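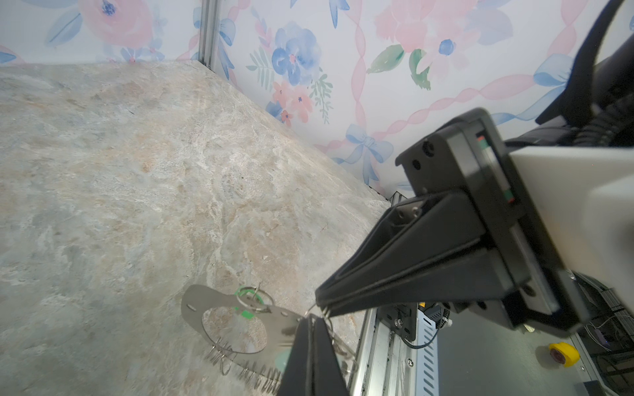 Fig. 1. Stainless-steel plate with oval cutout, on a stone-look tabletop.

Jelton Water Meter Replacement – Interim Progress Report
Submitted to: Brestis Fund, Small Utilities Program
Date: 19/12/2023

1. Status
Meter replacement in the Ernov district is on schedule. Of the 143 service connections covered by the grant, 80 have been fitted with new meters and entered in the billing system. The remaining connections are all on the east side of the district, where the meter pits are deeper and most need pumping out before work can start.

2. Work in this period
Crews finished the two western streets and began on the school loop. Five pits had collapsed side walls and were rebuilt in precast concrete, a cost not in the original plan. Old meters were bench-tested before disposal. Under-reading was most common at low flow, as expected for units of this age, and the test sheets are attached as Annex B.

The Dudás pump station was shut down overnight to replace the outlet valve. Supply was restored before the morning peak. The bypass line remains in place until the new valve has been through a full pressure test.

3. Budget
Spending is within the approved total. Pit repairs used $2,000 of the contingency line – no transfer between lines is requested at this stage. Invoices for pipe fittings were received late and will appear in the next statement.

4. Issues
Delivery of the larger-bore meters has slipped to February. This affects the school and the bakery only. Both will stay on their existing meters, with readings taken by hand at month end.

Access is still missing for a small number of vacant properties. Notices have been posted and a second round of letters is being prepared.

5. Next period
– Complete pit clearance on the east side
– Install large-bore meters on arrival
– Pressure-test the Dudás outlet valve and remove the bypass
– Submit the first zone balance, comparing station output with metered use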